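About Jernari

Jernari is a small school of modern history. We teach adults who left the classroom long ago and still want to understand how the political movements of the last century began, who paid for them and why people followed. Our rooms are on the second floor of the old Villalobos building, above the print shop. The entrance is from the courtyard side and the bell must be pressed for a long moment.

The school was opened by Berenice Ochoa, who before this taught history in secondary schools and was tired of giving one lesson to the whole period between the two wars. Her first course had 12 students and one borrowed map. It was about the end of the Ottoman Empire and what came after it in Cairo, Damascus and Baghdad, and we still give this course every September, with a longer reading list.
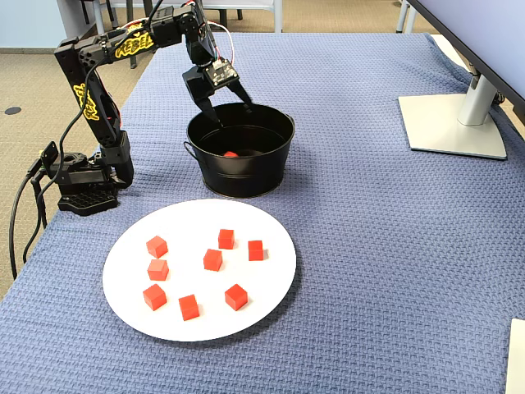
Today we have six teachers. Each of them works also with original sources in at least one language other than English, and we ask them to bring these sources to the lesson. A student will read a party newspaper, a police report or a letter from a consul before reading what historians say about it. Translations are made by us and are given on paper at the first meeting.

We are often asked which side we are on. Our subjects are colonial rule, nationalism, religion in politics, propaganda between the wars - and people come to them with family memories and strong feelings. We do not ask anybody to leave these at the door. We ask that a claim comes with a source, and that the other students have time to read the source too.

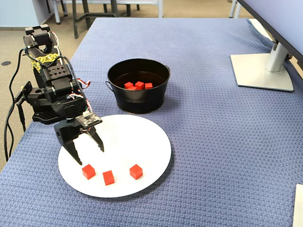
White plate and gripper on the blue cloth.

Our library is called Hidance, after the bookshop from which we bought most of it when the shop was closing. It has about 2,000 volumes, mainly on the Middle East, North Africa and southern Europe. Students may take home two books at a time. The pamphlets stay in the reading room, which is open on Saturday until the last evening class is finished.

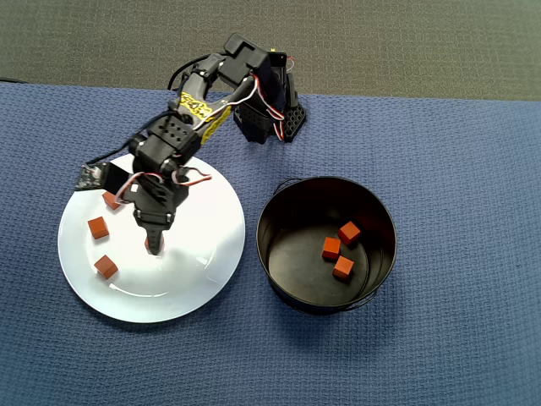
Twice in the year we print Ciltico, a journal with essays by our students and sometimes by guests. The last number has 44 pages, and the longest piece is on radio broadcasts in Arabic during the 1930s. Old numbers can be read at the school or asked for by mail.

New students do not need a diploma. Please write to the office and tell us which course interests you and what you have read on the subject before, even if it is only one book. Berenice reads these letters herself and the answer can take some days.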